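Re: [borderwatch] Ponton crossing, what the October text says

Subject line kept from the earlier thread so the archive holds together. I was away from my desk most of the week and am answering the longer of the two messages first.

On Sunday, February 18, 2024, a list member wrote:

> I have read both summaries of the Ponton arrangement and they don't
> agree with each other. One says Julance and Dandar have agreed to
> withdraw their border troops. The other says they have only agreed to
> tell each other when troops move. Which is it? Also, is the
> Sutherland line now the legal border or not? The radio here talks as
> if it were settled.
>
> I would also like to know who is supposed to run the crossing when it
> reopens. My relatives on the Dandar side have been told three
> different things.

The second summary is the correct one. The October text has no withdrawal in it. What it has is a notice clause: each side tells the other 12 hours before moving any unit larger than a platoon inside the strip, and gives the road it will use. The strip is the ground within seven kilometers of the line on either side. The word "withdraw" appears once, in the preamble, where both governments say they will "keep in view" a withdrawal at some later stage. I think that sentence is where the first summary went wrong. It was put out the same evening, before the annexes were available.

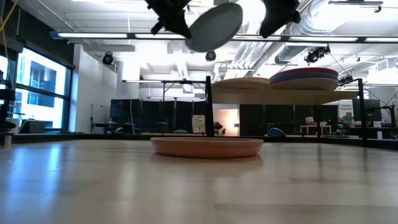 The notice clause has been used more than I expected. The joint office lists 159 notices through the end of last month, most of them from the Julance side, which has more posts along the river and rotates them more often. The list gives dates and roads. It does not give unit sizes, so it is hard to say much from it about how many troops are there now compared with last summer. The Dandar defense ministry says fewer. The Julance ministry has not given a figure.

There have been two complaints under the clause. Both were about trucks that one side called supply and the other called troop transport. The text doesn't define supply. Somebody should have caught that, and the next round is supposed to deal with it.

On the Sutherland line: it is a working line. The surveyors drew it so that patrols would know where to stop, and the arrangement says in plain terms that it is "without prejudice to the position of either party." Both parliaments would have to vote before it became a border, and neither has a bill in front of it. The line itself is 418 kilometers long, and all but the northern stretch follows older maps that both sides were already using. The argument is over the north, where the river has moved since those maps were made.
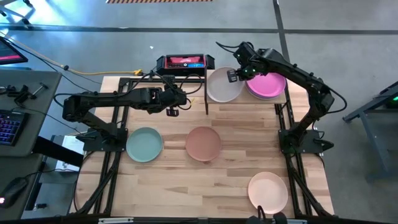
Does the line change who owns farmland near the river?

Land titles stay as they were before the fighting, whichever side of the line a field is on. Owners who now have to cross to reach their land can apply for a seasonal pass at the district office. The pass covers the owner and immediate family. It does not cover hired workers, and that has been a sore point in the villages north of Ponton.

As for the crossing, I can see why your relatives have heard three things, as there have been three plans. The first had Julance running the bridge and Dandar running the road. The second had a mixed post with officers from both. The third, the one in annex 4, has each side keep its own post at its own end of the bridge, with the joint office holding a small building in the middle for disputes.

Annex 4 is the one that was signed. The other two were drafts and should not be circulating, but the mixed-post draft is still up on the Dandar transport ministry's site, or was when I looked on Friday.

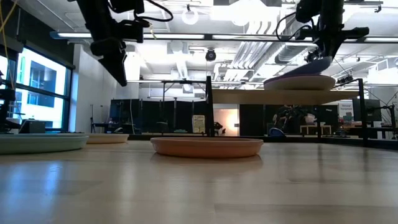
No opening date is given anywhere in the annex. It says the bridge opens once both posts are staffed and the deck has passed inspection. The Julance post is staffed. The Dandar one was still hiring at last word. I haven't seen an inspection report and would be glad if anyone on the list could point me to one — the summary will do if the full report isn't public.

When it does open, it will be foot traffic and private cars only. Freight keeps going by the southern road until a separate customs agreement is reached, and those talks have not been scheduled. People with old transit cards should hold on to them. The annex says they will be honored for the first 12 months.

I will get to the other message, the one on prisoner lists, in a separate thread. Please don't reply to it here.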